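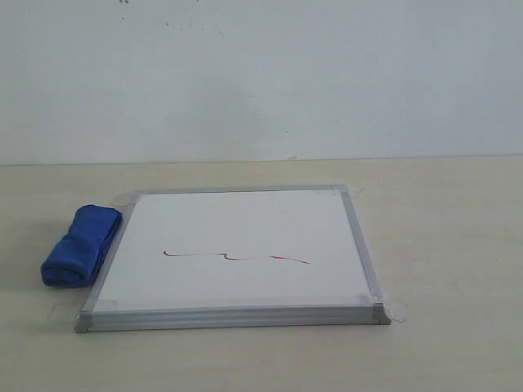
Board wiping task: taped whiteboard, one red marker line, blue cloth at left.

Wurnomton board-wiping set

Contents
1000 episodes of wiping marker off a small whiteboard. Collected in August at the Bedoya packing site, on a table next to the shift office. Operators: Zoila Restrepo and Kwesi Frimpong.

Why this task
Bedoya has 32 status boards, one per packing station. Line staff wipe and rewrite them at every shift change, and it takes over 21 minutes of paid time. The site wants the wiping done by an arm on a cart. Writing the new numbers stays with staff.

What changes for staff
The four people on board duty move to handover checks. Hours and pay grade stay the same. Ismail Shawky keeps the duty list and posts it on Thursday. Two of the four asked to keep wiping the boards at their own stations, and those are left off the cart's route.

Layout
episodes/ one folder per episode
labels.csv episode, operator, result (clean, partial, dropped cloth)
notes.txt operator remarks, unedited

Known gaps
Marker strokes are short. Station boards carry full tables of figures, often left on overnight. No wall-mounted boards in this release.

Consent
No faces or names of line staff are recorded. Questions about staff terms go to Roswitha Oltmanns, file problems to Teófilo Yupanqui.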